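Futard kettles back on the shelves after long wait for a quieter model

Anyone who has ever tried to make an early cup of tea without waking the rest of the house will be pleased to hear that Futard has at last brought out its quieter kettle, a good while after it was first promised. The new model went on sale on Thursday in the company's own shops, and other retailers should have it by the end of October.

The old Futard kettle was a much-loved thing (there is one in our own office kitchen, with a lid that needs a firm thumb), but it did roar. Owners have been writing in about the noise for years, and the firm says it read every one of the letters and emails before it sat down to draw up the replacement. It has kept the same round shape and the same wide handle, so if you liked the way the old one poured you ought to feel quite at home with this one.

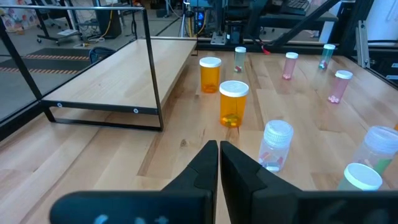
The biggest change is in the base, where the heating plate has been made thicker and set on soft feet. Futard says this takes away most of the rattle in the last minute before boiling, when the old kettle was at its worst. There is also a slow setting, which takes 8 minutes to boil a full kettle and is meant for people who are in no hurry at all, or who have a baby asleep on the other side of a thin wall.

Before the launch the company lent out 200 of the kettles to households in and near Plulow, the town where it has its main works, and asked them to use them every day as they normally would. Plulow has famously hard water, so it was a fair test of the new limescale filter as well. Most people were happy with the sound, we are told, although a fair few grumbled that the filter was fiddly to get back in after rinsing, and the clip has been made larger as a result.

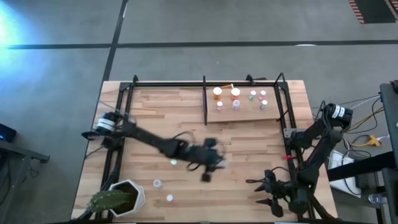 It won't have the kitchen worktop to itself for long, mind you. Strebel, which has always sold its kettles on speed, is bringing out a quiet one of its own before Christmas, and it is expected to cost a little less. We haven't had the chance to try it yet, but we have asked for one and will put the two side by side as soon as it turns up.

Futard has made 3,000 of the kettles for the first batch, in cream, dark green and a rather cheerful red. The red seems to be the favourite so far, and over 1,000 orders had come in before the doors even opened, so it may be worth ringing your nearest shop before you make a special journey. 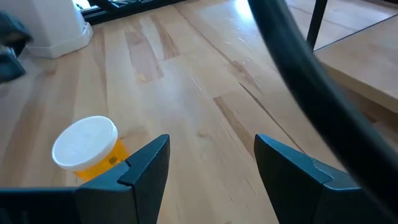
Online orders are being handled by Zenport, which will also take back your old kettle for recycling if you ask when you place the order. You will need to empty it and wrap the flex round the base, and please do leave the lid on, as loose lids have a way of going missing in the van.

Spare filters will be sold in pairs at the same shops. The ones made for the old kettle won't fit, I'm sorry to say, but Futard has promised to carry on selling those too for as long as people are still asking for them. 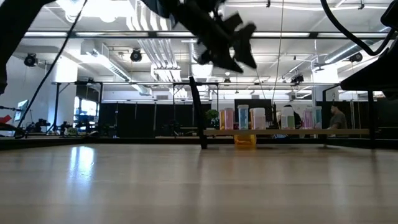
The kettle comes with a two-year guarantee, and you can add a third year free of charge by sending in the card from the box within a month of buying it. Keep hold of your receipt as well, because the shops will want to see it if anything needs putting right.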